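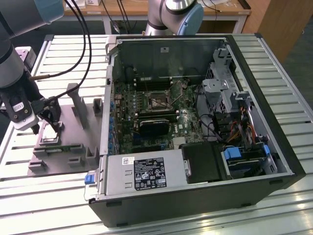 Tea with a twin mum
September 7, 2019

I've been promising you lot an interview with my friend the twin mum for ages, and we've finally managed to sit down in the same room for long enough to do it! We met at Yordanov's, the café by the bridge in Mavdale, with three children under four between us and a lot of breadsticks. She's asked me to leave the names out, so she's "my friend" and the babies are the Big One (older by five minutes) and the Small One, who is now the heavier of the two.

I started with the scan, as I've never heard the whole story. "I was on my own," she said. "My husband had gone to move the car, and the lady went a bit quiet and then said, are you sitting comfortably? I was lying down! By the time he got back I'd already rung my mum." They were still living in Tatstead then, in a flat up two flights of stairs with no lift, and she says her first thought wasn't about babies at all. It was the stairs.

They moved in June last year, when the twins were tiny. I asked if she'd do it that way round again and she laughed so much that the Small One started laughing too. "No. Absolutely not. We had the kettle in one box and the lid of the steriliser in another, and I fed them both sitting on a rolled-up rug. But we've got a garden now and the front door opens onto the ground, so I've forgiven everybody."

Then we got on to sleep, because we always do. Hers have shared a room from the start and I wanted to know whether they wake each other up (mine wakes if I so much as look at the landing). "They don't hear each other. One can be screaming the place down and the other's flat out. But if I open a packet of biscuits downstairs, they're both up." She tried keeping a chart of feeds and naps on the fridge and gave up after five days. "I was spending my only quiet time filling in the chart. I could've been eating toast." 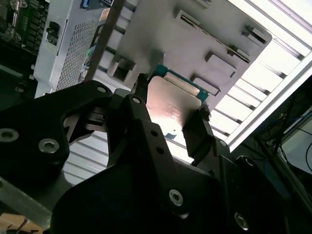

A processor chip up close.

We had a break at this point for a nappy and a dropped beaker, and when we came back I asked about going out, which is the bit I really admire her for. She takes them everywhere. Her pushchair is a second-hand Preralo double that she found in the small ads for 40 pounds, and she talks about it the way other people talk about a horse. "It doesn't like kerbs and it pulls to the left. I can get it through the chemist's door if I take a run-up. I wouldn't swap it."

Does she get stopped a lot? "Oh, all the time. Are they twins, are they identical, do twins run in the family, you've got your hands full. I must have had that last one 100 times. I don't mind it from the older ladies, they usually hold a door for me afterwards."

I asked what helped most in those early months, thinking she might say a routine or a special cushion or something I could pass on to the reader who wrote in last week (hello, and congratulations!). She thought about it for quite a while. "My sister came every Tuesday and did the washing-up and didn't talk to me. She'd just wave and go and do it. And somebody left a shepherd's pie on the step in a dish we never managed to trace, so if it's yours, I've still got it."

She's going back to work three days a week after Christmas and has mixed feelings, as you'd expect. She's looking forward to drinking something hot, and she's dreading the first morning at nursery. "They'll be fine, they've got each other. I'll be the one in the car park."

By then the Big One had got hold of my scarf and mine was under the table with a breadstick in each hand, so we called it a day and walked back along the river, very slowly, pulling to the left.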